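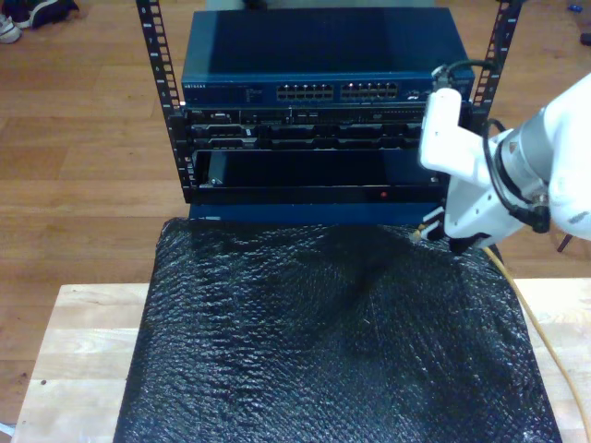
Alaric says the labels should go on before the patching, and that if I leave them until afterward I will do what I did last June and spend an evening tracing cables with my fingertips. He is right, and I've written it here so that I can't pretend I didn't hear him.

18th March

Bench rack, continued. I've been wanting to get back to this little two-post rack for weeks, and it was a pleasure to have a morning with it and a pot of coffee and no meetings. The order from the top is the Netgear switch, then the server chassis with the drive bays, then the open slot. I keep changing my mind about that slot. Half of me wants to put a shelf in it for the odds and ends that never have a home (the console adapter, the spare screws, the good small flashlight), and the other half says leave it open so there's somewhere to get a hand in behind the server. For now it stays open.

The black padding is staying under everything on the table. I know it looks like we're in the middle of moving house, but the tabletop is nice pale wood and the last rack left a gouge in the old bench that I still rub with my thumb whenever I sit there. If you take the padding off to look for something, please put it back and pull it smooth toward the front — it bunches up, and then the base doesn't sit flat.

Yellow for the patch cables on this one. We had a long talk about color back when the Benjelloun job was on, and everybody wanted a different scheme, and in the end the drawer had mostly yellow in it, so yellow it is. I don't mind. It shows up well against black, and my eyes are not what they were when I started here. The long one is far too long for a rack this size and hangs down past the edge of the table, right where a knee or a chair arm will find it. I'd like to swap it for a short one. Skemine's order came in with 165 short leads on the packing slip, so there ought to be something suitable in the box under the window, if it hasn't all gone to the Julov room already.

Notes on plugging in, mostly for whoever comes after me. Look at which way up the clip is before going near the port, because the rows on this switch are close together and it's very easy to talk yourself into the wrong one. Push until it clicks and then give it a small tug. If it comes back out in your hand, look at the clip before you blame the switch. I blamed a perfectly good switch for most of an afternoon once, and I still feel I owe it something.

The asset number for the rack is 927. I had 668 written on the inside cover of this book and that is the old one, so I've crossed it out. Alaric, if you still have 668 in your spreadsheet, that's my doing and I'm sorry.

Still to do:
Print labels, both ends of every cable, bigger type than last time
Find a short yellow lead and coil the long one for the drawer
Ask at Biltisus whether the 2 spare rails are ours or on loan
Decide about the shelf
Check the post screws again once everything is in

The label maker is low on tape. There's a fresh cartridge in my desk, left side, behind the tea.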